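I have a strong opinion about folding bed linen, and it's this: you should do it on the bed. Never at the table, never in mid-air with your chin holding one end, and please not on your knee in front of the telly. On the bed!

I came round to this in September, when we moved into the flat on Jurkura Road and I found out the airing cupboard was 18 inches wide. In the old place I could shove a sheet in any old how and lean on the door. Now everything has to go in flat, and a sheet scrunched into a ball takes up the room of three folded ones. So I learned, grumpily at first, and now I'm a bit of a bore about it.

The bed is the only flat thing in most homes that's big enough. It's soft, so the fabric stays put where you lay it (mine used to slide straight off the dining table and onto the floor, every time). You can walk round it. You can smooth the thing out with your whole arm, fold it in half, smooth it again, and leave it there while you answer the door. And yes, it'll still have wrinkles. I don't iron bedding and I won't be told to. My aunt's generation had over 100 rules about pressing pillowcases, and I've slept perfectly well ignoring all of them.

My other opinion, and this is where I lose people, is that plain linen goes best with a loud bed. I love a cream fold sitting on top of a cover with apples and pomegranates all over it, with a bright pink flowery fleece down the side for good measure. All those magazine bedrooms in oatmeal and more oatmeal make me want to lie down somewhere else.
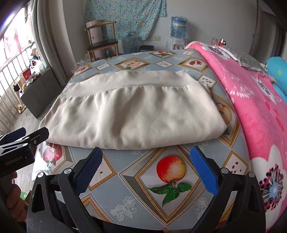
## But doesn't it look a mess?

A bit, I suppose. A friend tells me a bed should have one pattern at most, and she has a very smart grey set from Brometti to prove it. It's lovely. I'd be scared to eat toast in it.

I think a bed ought to look as if somebody likes being in it. Fruit, flowers, a cushion with a lacy edge, a soft toy that has been there so long it has squatters' rights – I'd keep the lot. You clear a patch in the middle when there's folding to do and you put up with the rest.

What I would be strict about is putting things away once they're folded. I bought two shallow baskets from the Ogbonna shop by the station, one for sheets and one for pillowcases, and they both just fit the cupboard. If I leave the pile on the bed until bedtime it ends up on the chair, then it's on the floor by morning, and I'm back to square one with a cream sheet that needs doing all over again.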